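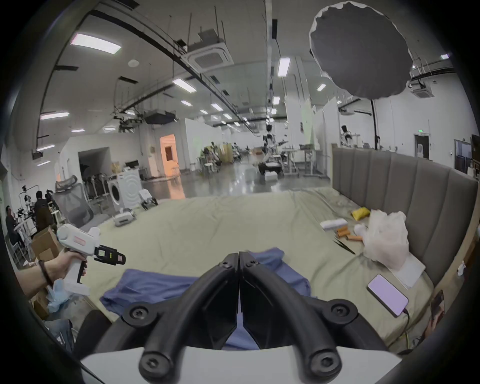 Reviewers at Karnley have asked more than once whether a set recorded with hand-held grippers can say anything useful about a gripper mounted on an arm, and one wrote that "the hand forgives what the wrist motor will not". The Stivuvwood comparison was planned with that objection in mind.

Stivuvwood Gripper Comparison, data card

Summary
The set contains 67 sessions of household handling tasks, recorded with two finger designs, Widmer and Prodex. Tasks were carried out on a bed and included the handling of cloth garments. Each session holds video from the gripper camera, the finger opening and the trigger position.

Intended use
The set is meant for comparing finger designs on soft items. It may also be used to train grasping policies, provided results are reported separately for each design. It should not be used to rank operators.

Recording
Operators worked through 6 tasks in a fixed order. Lighting was left as found in the hall, and other work was allowed to continue in the background. Video was stored at 50 frames per second.

Known limits
Finger opening was logged late in 7 sessions. These are listed in late_log.txt and have been kept - users who need exact timing should leave them out. Thin cloth is often hidden by the fingers at the moment of closing. Force was not measured.

Privacy
Passers-by may appear in the background. Faces are blurred in the released files; the original recordings are held at Karnley and are not shared.

Changes
The May release corrects the trigger scale for the Prodex fingers. Earlier copies should be replaced.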